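Casance Rooms
Simulated household scenes for arm policy training and evaluation

Casance Rooms is a scene package for teams that train and test manipulation policies in simulation. It supplies furnished rooms, a single mounted arm, a set of loose objects, and the task definitions that go with them. The current release is dated August 23, 2021 and replaces the February release, which is no longer offered to new customers.

The package is sold by Tastari and maintained by the same group that builds the Firnard task runner. You do not need Firnard to use the rooms, but the task files are written in its format and the converter for other formats is a separate download.

What you get

The standard license includes 118 room layouts. Most are bedrooms and living rooms, with a smaller number of kitchens and home offices. Each layout has a fixed shell (walls, floor, built-in furniture) and a movable set (small objects, rugs, wall art, lighting). The shell stays the same between episodes. The movable set can be reshuffled from a seed, so an episode can be rebuilt later exactly as it ran.

Object library: 2,000 items, each with a collision mesh, a mass value and a friction value. Items are tagged by size and by whether the supplied gripper can close on them. Decorative items that the gripper can't close on are left in on purpose. A policy that only ever meets graspable things tends to do badly when it meets a plant.

Arm: one white arm model with a two-tone wrist and a small hand. The mount point can be set anywhere in the room, including above the work area. Joint limits and speed limits are in a plain text file and can be edited.

Cameras: up to 6 per room, placed freely. There is no check that a camera has a clear view. Partial blocking by furniture or large objects is common in the default placements and can be turned down with the clearance setting. Kevin Inga, who wrote the placement code, suggests leaving it at the default for training and raising it only when making material for people to look at.

Bedroom set

The bedroom layouts get the most use, and they are the ones we are asked about most. Surfaces sit at different heights and there is usually something tall near the target. In many of the starts the arm has to come down beside an obstacle to reach a small block, with the hand open and the bed close behind it.

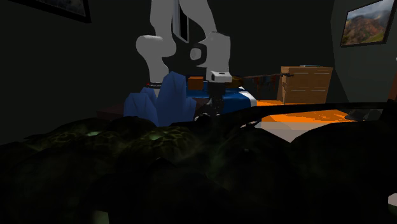
Category: Simulation > Scene packages > Bedroom

The target in this layout is the small orange-brown block. The blue crystals beside it are scored as an obstacle, and contact with them is written to the episode log with the link that touched and the force at contact. You can choose whether contact ends the episode. The default is to log it and continue.

Lighting in the bedroom set runs from full daylight down to dim. The dim presets are hard on policies that use color images only. Cristian Ñahui ran our baseline policy through the full set at both ends of the range, and the success rate was clearly lower in the dark rooms, mostly from late or missed grasps. The result files are in the download, under baselines.

Large foreground objects can be placed close to a camera. If your policy uses a single view, expect some episodes where much of the image is taken up by something with no part in the task. To drop these, set foreground to off in the room file. The switch works per room and per camera.

Requirements

A Linux machine with a discrete graphics card. Headless rendering is supported. The rooms load on Windows for viewing and editing, but batch runs on Windows are not supported and there are no plans to add them.

Disk space depends on which room sets you install. The installer asks for each set separately. The object library has to be installed in full.

Known limits

Cloth does not move. Blankets and rugs are solid surfaces with a soft look. If your task involves folding or pulling fabric, this package is the wrong one.

Thin rods and sticks can pass through each other at high arm speed. Lowering the physics step fixes it and slows the run. Pylyp Hutsuliak is working on a better collision shape for these items.

Drawers on the dresser models in the standard set are closed and can't be opened. Opening drawers and doors are in the Mosquera add-on, listed below.

Shadows from the arm are rendered, shadows from small objects are off by default. Turn them on with small_shadows in the render file.

Add-ons

Mosquera: jointed furniture. Replaces the fixed dressers, cabinets and wardrobes with versions that have working drawers and doors. Uses the same room files.

Firnard runner: schedules batches, collects logs, retries failed starts. One license covers one site.

Custom rooms: send us a floor plan and an object list and we build the room to match. Thiện Tiêu handles quotes. A typical order takes 3 weeks from the date we receive a complete list.

Licensing

Licenses are per site, with no limit on seats or machines. Academic licenses are the same package at a lower price and need a department email address. Images and video rendered from the rooms may be published. The meshes themselves may not be passed on.

Updates are free for one year from purchase. After that the installed version keeps working and updates need a renewal.

Support

Write to the support desk with your license number and the seed of the episode you are asking about. Without the seed we usually can't reproduce the problem. Yeison Villanueva answers most installation questions. For bugs in the task files, attach the episode log as well.

Related items
Casance Kitchens
Casance Object Library (standalone)
Mosquera Jointed Furniture
Firnard Task Runner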